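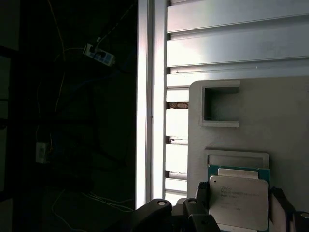

机器人什么时候能替我洗碗？

过去几年,每次有人知道我写自动化题材,饭桌上总会冒出这个问题。我以前的标准答案是“再等等”,说得很敷衍。今年二月我在几家实验室和一间小装配车间里泡了不少日子,回来以后答案变长了,也变得有意思多了。

先说车间。Kedberg是一家翻新旧电脑的小厂,收来的机器拆开、检测、换件、重新装好,再卖给学校和小公司。厂里最费神的活儿之一是拿放处理器：一块方方正正的小片,绿色基板,上面盖着银色的金属盖,两根手指夹住两侧边缘,对准,放进去。听上去三岁小孩都会,可是真让机器来做,难处全在最后那几毫米。

“大家都盯着抓,”车间主管Gerrit Boersma对我说,“抓早就不稀奇了。你看它放。”

我就站在那儿看它放。黑色的夹爪夹着芯片靠近浅灰色的托板,慢下来,再慢下来,贴着槽口微微调整角度,像有人在黑屋子里拿钥匙找锁眼。我屏着气看了一整个上午,连咖啡都忘了喝。那天一共试了41次,有9次没放好：有的歪着卡在槽口,有的夹爪松早了,还有一次芯片干脆转了个身。Boersma觉得这个成绩很不错,我起初不太理解,一个熟练工人一天里也未必失手一回呀。

他的算法和我不同。他看的是那9次之后发生了什么。一年前,一旦放歪,机器会照着原计划继续往下压,必须有人冲过去按停。现在它多半能察觉阻力不对,退回来,重新来一遍。会反悔的机器,在车间里值钱得多。

这种“反悔”的本事从哪儿来？我去问了Pramila Dubey。她带着一个小组研究接触操作,办公室里堆满了坏掉的指尖软垫。她给我讲了很久力的事情。人把插头插进插座,眼睛其实只管到一半,剩下的一半靠手：碰到边了,往左挪一点,感觉到那个小小的落差,再推。我们做这些的时候脑子里可能还在想晚饭。机器要把这件事学会,得同时处理看见的和摸到的,两边的信息还常常打架。

装在手腕上的小相机帮了大忙。头顶的相机视野好,可一到关键时刻,手臂自己就把东西挡住了。手腕上的相机跟着手走,离活儿近,芯片边缘和槽口都在眼前。代价是它看到的光线乱得要命：一边是百叶透进来的亮光,一边黑乎乎的什么都看不清,金属盖子再一反光,连型号那几行小字都糊成一片。Dubey的组员们早年专门给工作台罩黑布,后来索性不罩了。“家里又没有黑布。”她说得理直气壮。

说到家里,就得说说Tomitz公寓。

那是一套真正住过人的两居室,研究团队租下来,拿它当考场。负责人Luuk Segers是个说话飞快的人,一进门就让我脱鞋,然后递给我一张任务清单,整整772项,从“把袜子配对”到“把沙发垫下面的遥控器找出来”,都是他们请附近居民一条一条写下来的。我翻了十几分钟,笑出声好几回。有人写“把猫从洗衣机里请出来再开机”,有人写“分清哪块抹布擦桌子哪块擦地”。后面这一条,我家的人类成员也没有全部掌握。

清单里哪些做得到？叠毛巾可以,速度慢得让人想上去帮忙,但叠出来的边角相当齐。从洗碗机里往外拿盘子可以,盘子得是平的、硬的、别摞太密。拿玻璃杯时好时坏,透明的东西对相机来说始终是个麻烦。擦桌子可以,擦得干净不干净是另一回事,机器能把每一寸都抹过一遍,却不大会发现角落里那块干掉的番茄酱需要多蹭几下。

做不到的更让我着迷。给垃圾桶套新袋子！你回家试一次,留心自己的手：搓开袋口,抖一下让空气进去,撑开,翻边,压住一角再拽另一角。没有一步是难的,每一步都软塌塌、滑溜溜,形状一直在变。Segers的团队为这件事忙了好几个月,我去的那个星期五下午,机器把袋子套在了自己的手腕上,屋里所有人都鼓了掌。

比起车间,家里的麻烦在于没人替机器把世界摆整齐。Kedberg的托板是专门做的,槽口的位置固定,芯片就那么几种尺寸,连托板上那个方形凹位都帮着限定了东西该待在哪儿。车间可以为机器改造自己,家不愿意,也不该愿意。谁也不想住在一个每只杯子都有定位槽的厨房里。

可是我在两边跑来跑去,慢慢看出它们之间有一条相通的路。Efraín Villca正走在这条路上。他原来在Kedberg装机器,手很稳,后来转去教机器人,工作内容是握着一副操纵手柄,把同一个动作带着机械臂做许多遍。他教的头一项就是装芯片,现在教的是把洗碗块塞进洗碗机门上的小格子。

“一样的,”他比画给我看,“先轻轻碰到边,别急着用力,等它告诉你位置对了。”

他说机器从装芯片里学到的那点耐心,搬到洗碗块上居然管用,只需要补上少量新的示范。换到插充电线,又管用一些。换到套垃圾袋,完全不管用。他讲到这里很兴奋,好像“完全不管用”也是一个好消息,因为他总算弄明白了软东西和硬东西之间那道坎有多高。

我也见了不那么兴奋的人。Marijke Van Beek在家政公司做了很多年排班,后来给Segers的团队当顾问。她对机械臂的评价是安静、听话、不会看人脸色。她给我讲了一个例子：有位老太太每次都要求把茶壶放在柜子最外面,从清洁的角度看毫无道理,可是她的手抬不高。好的帮手来第二回就明白了。机器得有人告诉它,而老太太不会告诉它,她会自己踩着凳子去够。

Van Beek没有反对机器进家门,她只是希望工程师们测试的时候,屋里能坐着一个真正要用这间屋子的人。Segers听进去了,Tomitz公寓现在每周有居民来坐半天,喝茶,看电视,顺便把东西放到机器想不到的地方去。他说成功率当场就掉下来一截,说的时候满脸是笑。

小公司们也在往前赶。Meijer做的是会换手指的夹爪,硬指尖夹零件,软指尖拿水果,换一副用不了多久。Biter的路子更窄,只管厨房台面收拾这一件事,别的一概不碰。我私下里更看好窄的这一种。一台只会把台面收干净的机器,如果真的每晚都能收干净,我愿意给它腾地方。

那么洗碗呢？如果你说的“洗碗”是把冲过的盘子从水槽放进洗碗机,实验室里已经有机器能做完整套,中间偶尔需要人扶一把。如果你说的是晚饭后那一池子东西,锅底粘着米饭,筷子混在泡沫里,一只杯子套着另一只杯子拔不下来,那还差得远,我问到的人里没有一个肯给我年份。

我倒没有因此泄气。从车间回来的那天晚上,我自己换了一次垃圾袋,换得特别慢,边换边看自己的手指怎么搓开那层薄薄的塑料。搓了三下才开。我把这件事发消息告诉了Villca,他很快回了我一句：第三下的时候,你手上的力气变了没有？

我又去抽了一个新袋子出来试。

联系编辑部 | 版权所有,未经许可不得转载 | 返回顶部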